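Vurumetti-Verfahren

Das Vurumetti-Verfahren ist eine Methode des Imitationslernens, bei der Handgriffe aus der Küche mit einem von Hand geführten Greifer aufgezeichnet und anschließend auf einen Roboterarm übertragen werden. Der Name geht auf das Projekt Vurumetti zurück und bedeutet, soweit bekannt, nichts.

Gelernt wird aus den Bildern einer am Greifer mitgeführten Kamera. Quadratische Schwarz-Weiß-Marken an den Fingern verraten der Auswertung, wie weit diese geöffnet sind. Zur Standardaufgabe wurde das Umsetzen eines Topfes auf ein Kochfeld, eine Tätigkeit, die Menschen gewöhnlich ohne Fachliteratur beherrschen.
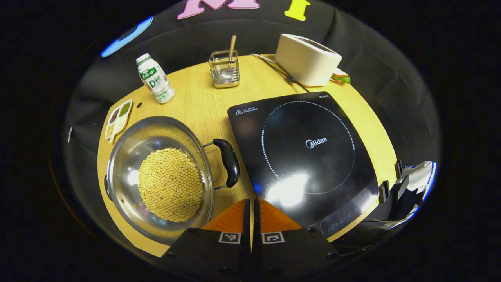 Maite Villanueva

Der Topf ist mit Sojabohnen gefüllt, das Induktionskochfeld steht rechts daneben. Als schwierig gelten spiegelnde Flächen: Polierter Edelstahl und Glas zeigen dem Netz je nach Blickwinkel etwas anderes, und das Netz glaubt zunächst alles.

In der im Mai vorgelegten Auswertung standen 118 Vorführungen zur Verfügung. Von 100 Versuchen des Arms galten 77 als gelungen. Ohne die Fingermarken sank der Wert auf 49, was die Autoren als »ermutigend« einstuften, allerdings für die Marken.

Die Variante Grostico verzichtet auf Vorführungen mit vollem Topf und schneidet bei vollen Töpfen erwartungsgemäß schlechter ab. Eine Erweiterung auf zwei Greifer trägt den Arbeitstitel Esteban.

Siehe auch: Plestano (Datensatz), Imitationslernen, Greifer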